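Section 4: Laying out the table

By now you should have the tabletop on its legs and the curtain rail up (Section 3, and sorry about the hex bolts). This bit is much more fun. It covers dressing the background, putting the box and the small pieces out, and getting the side platform tidy enough that you don't catch your sleeve on it. Allow 25 minutes the first time. I can do it in 8 now, but I've had a lot of practice and I skip my tea.

I wrote the first version of this for the Valik table, and then Nikola Jasińska tried it on the Kestel, which is a bit shorter, and marked up everything that didn't work. Most of her notes are in here. If you have the older Ovgate top, with the slightly shiny finish, read the note after step 4 before you start.

4.1 The curtain and the tabletop

1. Hang the black curtain behind the table first, before anything goes on the top. I've done it the other way round and spent the evening picking fluff off everything.

2. Let it drop for a while. Soft folds are fine and I rather like them. Sharp creases from the packet are worth a go with a steamer, held well back from the cloth.

3. Wipe the white top with a damp cloth, then a dry one. Go right into the corners – that's where the crumbs end up.

4. Check the top with a level, both directions. Small cubes will stay put on a slight slope but anything round won't.

Note for Ovgate owners: the shiny finish shows every smear, so do the dry wipe twice. Don't use furniture polish on it. Radosław did, and his pieces slid about like curling stones until he'd washed the lot with soapy water.

Caution: keep the curtain clear of lamps and heaters. Give it a hand's width at the very least, more if your lamps run hot.

4.2 The box and the pieces

1. Put the wooden box down first, over at the far left. It's the biggest thing you'll be putting out by hand and it makes sense to fit the rest to it. (Left-handed? I've kept it on the left even so, and Lorne Boychuk, who is very left-handed indeed, says he got used to it by Wednesday.)

2. Run a finger round the rim before you use it. The plain wood is lovely to look at but it can arrive with a rough edge or two. A light rub with fine sandpaper sorts that out, and then wipe off the dust.

3. Spread the pieces over the near half of the table. Don't line them up! I know it's tempting. They're far easier to pick up if each one has a bit of space to itself, and a finger's width is plenty.

4. Put a small cube out towards the middle as your marker. I use a green one because it shows up nicely against the white, even from across the room when I've left my glasses somewhere.

5. Walk round to the front and have a look. If two pieces are touching, move one. If something is close enough to the edge that a passing elbow could have it off, bring it in.

Note: spare pieces are sold singly, and the order number for the small cubes is 3346. Borkowska will post them, though mine took almost a fortnight.

Caution: the smallest pieces are a choking risk for toddlers, and dogs are no better. Put them away when you leave the room, even for a minute.

4.3 The side platform

1. Drape black cloth over the platform on the right and let it hang down towards the floor. Tuck the back edge in so it can't be pulled off by its own weight.

2. If you keep a keyboard there, set it on top of the cloth and well over to the right. I have one with blue lights under the keys, which is a blessing once the room lights are low.

3. Lay the cables last. Leave some slack so nothing is tugging, but keep any loops up on the platform and out of walking range. Amparo Llanos swears by cloth ties every so often along the run and she's right – plastic ones are a pain to undo.

4. Pull gently on the hanging cloth. If the keyboard moves, you've got it sitting on a fold. Lift it, smooth the cloth and try again.

Caution: don't run cables under the cloth where people stand. You'll forget they're there.

4.4 Before you start

Have one more look from the front, at roughly sitting height, with the lamps set the way you'll have them when you're working. Move a lamp if a shadow falls where you need to see the pieces clearly. Once you're happy with it, go on to Section 5, which deals with putting the pieces away. 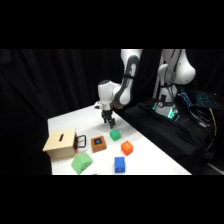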